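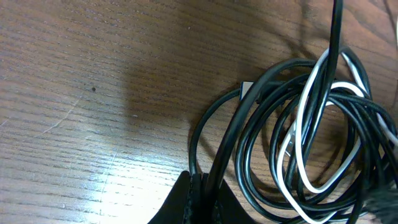
Neusa Nogueira wrote in the margin of last season's copy that she wished somebody had made her read the cable section before she touched a single motor setting, and that it would have saved her most of January. So the cable section now comes first. Thanks, Neusa!

Section 4. Setting Up the Cable Task

The cable task is the one we love most in the Manik class, and it's the one that makes new teams groan. Blocks stay where you put them. A cable doesn't. It flops, it springs back, it hooks itself under another loop, and the arm has to cope with all of that. By the end of this section your team will have a working arm, a bundle on the table, and a first set of recorded runs. Set aside one full club session for steps 1 to 14, and don't worry if it spills into a second.

Before you begin

You need the Manik arm with the two-finger gripper fitted, the wrist camera already focused (Section 3), the team laptop with the Drelley recorder installed, and a bundle of cables from the Whitlock bin. Mixed bundles are best. Black cable and white cable together make a great first bundle, as the two colors let you see which loop belongs to what when you play a run back.

CAUTION: Nothing in the bundle may be plugged in at either end. Check both ends of every cable with your own hands, even if another team has just used the bundle.

4.1 Preparing the table

1. Clear the area in front of the arm and wipe it down. Grit gets into the finger pads.

2. Clamp the arm base to the table. Tighten both clamps, then push the base with your palm. If it shifts at all, tighten again.

3. Turn on the room lights you plan to use for the whole session and close the blinds if the sun reaches the table. A bright patch on shiny wood will move over the afternoon, and your early runs won't match your late ones.

4. Power up the arm and wait for the steady green light on the base. A blinking light means it is still finding its home position. Hands off until it stops.

Note: Wood grain is fine as a background. Teams ask every year whether they need a plain mat, and you don't. The Breren rules let you use any table you like, provided you use the same one for all your recorded runs.

4.2 Laying out the bundle

5. Coil the cables loosely and drop them on one side of the work area. Leave the other side open so the arm has somewhere to pull toward.

6. Let the loops cross. A tidy coil is too easy and teaches the arm very little. At the same time, don't tie real knots. Save those for Section 6 - they are a blast, but they will eat your whole day if you start there.

7. Leave at least one connector poking out of the bundle where the wrist camera can find it. Metal connector shells show up well and give your labelers something to aim at.

8. Look at the live view. You should see both finger tips, most of the bundle, and some open table. Parts of the gripper will be large and dark at the bottom of the view. Leave the camera angle alone, even if it looks odd to you. Changing it means going back to Section 3 and starting over.

4.3 First grasp

9. Choose Teleop in the recorder and set the speed to Slow. Please stay on Slow for your first ten grasps, however good your driver is at video games.

10. Open the fingers and bring the gripper down over a single strand. You want the strand to sit in the gap between the two fingers before you close. Come at it from above, with the gap in line with the cable.

11. Close gently. The grip value on screen should stop at or below 286. Anything higher squashes thin cable and wears out the pads.

12. Lift slowly and watch the rest of the bundle. If the whole thing comes up together, lower it, open the fingers, and try a strand closer to the edge. If one strand slides free, cheer loudly (club tradition) and save the run.

CAUTION: If a loop catches around a finger, press Pause first. Then lower the arm, open the gripper, and free the loop by hand. Never pull on the cable while the arm is holding position. The wrist joint will fight you, and the gears lose.

4.4 Recording your runs

13. Press Record before the arm moves and Stop after the fingers have opened again. A run that begins halfway through a grasp can't be used for training.

14. Name each run with your team letter, the bundle letter, and a running number. Write a short remark if anything unusual came up. "Slipped at the top" is plenty.

15. Shuffle the bundle between runs. Pick it up, give it a shake, and drop it again. Two shakes if you're feeling brave.

16. Keep failed runs. Mark them F and leave them in the folder. We use them in Section 5, and some of our favorite discoveries have come out of that pile.

Note: For the Breren qualifier a team hands in 155 good runs. That sounds like a lot, and then your drivers get hooked and start asking for extra turns! The shared club folder stood at 1,579 when this section was written, and every team may train on it once their own set is complete.

4.5 When things go wrong

The gripper closes on nothing. The strand is probably lower than it looks. Drop the arm in small steps with the down arrow and try again. Tall loops fool everybody, as the camera sees the top of the loop and the driver aims there.

The grip value jumps around. Clean the finger pads with a dry cloth, then run the gripper check from the Tools menu.

The recorder says "frame gap." The laptop is busy. Close everything else, the browser included, and restart the recorder. Runs with a frame gap don't count toward your total.

The cable keeps springing out of the fingers. Stiff cables do this near a sharp bend. Grasp a straighter stretch, or swap the cable out and keep it for Section 6.

The arm stops and the light turns red. It has hit its load limit, usually with a loop caught on a clamp. Press the stop button, free the cable, and home the arm before you carry on.

Note for team leads: rotate the driver every fifteen minutes. Solange Teixeira has the sign-up sheet, and she also has the spare finger pads. Ask her before you open a new pack.

4.6 Putting away

17. Home the arm, switch it off at the base, and wait for the light to go out.

18. Copy your runs to the shared folder. Wait for the check mark before you close the lid of the laptop.

19. Return the bundle to the Whitlock bin just as it is. Please leave it tangled for the next team.

Continue with Section 5, Labeling Loops and Connectors.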